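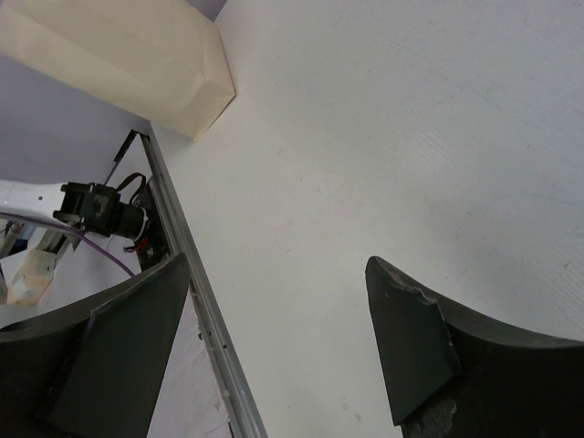

Zimness Packing Table, White Matte Top with Aluminum Edge Rail

Search the shop Search all categories Go

Price: $500, delivered flat
Sold by Ridmont
Usual stock: white only

We took a long time deciding whether to sell the Zimness. Packing tables are a crowded corner of the catalog, most of them are the same table with a different sticker, and the makers' claims get sillier every year. This one came with a brochure promising that it would "transform the way your team wraps." It's a table. It has a white top and a metal rail, and you put parcels on it.

It's a decent one, though, and after using it in our own packing room we put it on the site with the notes below. They were written by Nives Pellegrini, who runs the packing room, and they've been edited for length and in a couple of places for temper.

What the maker says, and what we think

"Non-glare working surface." Fair enough. The top is matte, and under the strip lights in our room it doesn't throw a shine back at you the way the old glossy table did. If you wrap in pale paper you can still find the package on it, and you can see where your folds are going. We would have been happy with gray, but the maker doesn't do gray.

"Stays bright with minimal care." We don't agree. White shows things. Look closely at a used top and you'll see faint streaks across it and little specks here and there, and no amount of brochure language will change that. Some of it wipes off with a damp cloth. Some of it needs a second go with dish soap. If a spotless table matters to you, say in a shop where customers can see the counter, plan on wiping it at lunch and again at closing. We wipe ours when somebody complains.

"Holds up to 1,000 pounds." We have no way of testing this and no intention of trying. The number is the maker's, it assumes the weight is spread evenly over the whole top, and real loads never are. We have put full cartons of paper on it, stacked as high as we could comfortably reach, and it didn't sag. Please don't park an engine on it and then write to us.

"Precision aluminum edge system." A rail. It's silver aluminum extrusion and it runs along one side of the top. We'll get to what it does for you, and it does do something, but the word "system" is working very hard there.

"Assembles in minutes." Any number of minutes is minutes. Ours took most of a Sunday morning with 2 people, and part of that was hunting for the wrench, which had been taped inside the lid of the carton. Check the lid first.

The rail

This is the part we ended up liking. A bare table edge takes a beating in a packing room, from carton corners and tape guns and people leaning on it in coats with zippers. A metal edge takes that better than a painted one. It also gives you something straight to line up against. Nives squares her paper to it before cutting, and her cuts have been better for it.

The maker sells a whole range of clips and holders for the rail under the Zorkier name. We looked at them and stocked one, the roll bracket. The others struck us as expensive ways to hang up a pair of scissors, and a cup does that job. If you badly want the tray, the maker will sell it to you direct, and you're welcome to tell us we were wrong about it.

Two complaints. Dust collects along the rail where it meets the top, and you'll want a soft brush for it. And the rail is cold first thing in the morning in an unheated room, which sounds like nothing until you've rested your forearms on it in January.

Wrapping on it

Most buyers will be using this for paper wrapping, so that's how we used it. The test was our normal work: rectangular blocks done up in plain cream or brown paper with tucked ends, the same fold you'd use on a gift box. What you want from a table for that job is a top that lets the paper slide when you turn the block and then keeps it still while you crease. Those two things pull against each other. A very slick top is lovely for turning and maddening for creasing.

The Zimness lands a bit toward the slick side. Thin tissue skates around. Heavier paper behaves well, and you can press a fold down hard along the end without the top flexing under your thumb. If you mostly use tissue, a cotton mat under the work fixes it, and we'd suggest trying an old tea towel before you buy a mat from us or anybody else.

Don't cut directly on it. The brochure has a picture of a man doing exactly that with a craft knife, smiling. We asked the maker about this and got a reply saying that light scoring was "not outside expected use." We read that as a no. Use a cutting mat.

Will it last?

We can't tell you yet. The maker claims a service life of 4,000 hours, and when Junhao Hou on our buying desk asked how that figure had been arrived at, he was sent the same brochure again. Hours of what? Wrapping, or standing there? Until someone explains it we're treating the figure as decoration.

What we can say is that the legs haven't loosened after the first retightening, and the top is still flat when we lay a steel rule across it. The feet are the weak point. They're plastic, they screw in, and they'll crack if you drag the table loaded. Lift it or unload it first. Replacement feet are in the spares list and they're cheap, though in our opinion a table at this price should have come with better ones.

Compared with the other one we sell

The Wei bench costs less and we still recommend it to plenty of people. It has a darker top, no rail, and feet that are frankly superior. If you pack a few orders in the evening at the end of your kitchen, buy the Wei and spend the difference on good tape. The Zimness makes sense if somebody stands at it all day, if you cut a lot of paper, or if you want to fix a roll bracket to the edge and have it stay where you put it.

We've had customers ask whether the white top makes people pack faster. The brochure says it does. We saw no sign of it.

In the carton

Top with rail already fitted on one long side
Legs and cross bars
Bolts, washers, plastic feet
Wrench (taped inside the lid)
Instruction sheet, drawings only

The rail can be moved to the other long side if you're left-handed or the table is going against a wall. The instruction sheet doesn't mention this. Take out the bolts underneath, turn the rail end for end, and put it back before you fit the legs. Doing it afterward means lying on the floor.

Care

Wipe with a damp cloth and a little dish soap. Dry the rail. Skip anything gritty, and keep acetone well away from the top — we ruined a corner of a sample getting label glue off it, and cooking oil on a paper towel turned out to do the job better anyway. Retighten the leg bolts after the first week.

Returns

We take it back unassembled within the normal return period. Assembled tables are harder. The carton isn't really made to be used twice, and the carrier will refuse it if the corners are open, so keep all the foam until you're sure. If the top arrives with a dent or a chip, send us a photo before you put the legs on and we'll replace the top alone. A few specks that wipe away don't count as damage. People do ask.

Ordering

Delivery is to the door, not up the stairs. The carton is long and awkward and wants a person at each end. For more than one table, write to the buying desk before ordering, because Junhao can usually get them onto the same pallet and take something off the freight. He won't take anything off the tables. The maker holds the price fixed, and has told us it's going up in July.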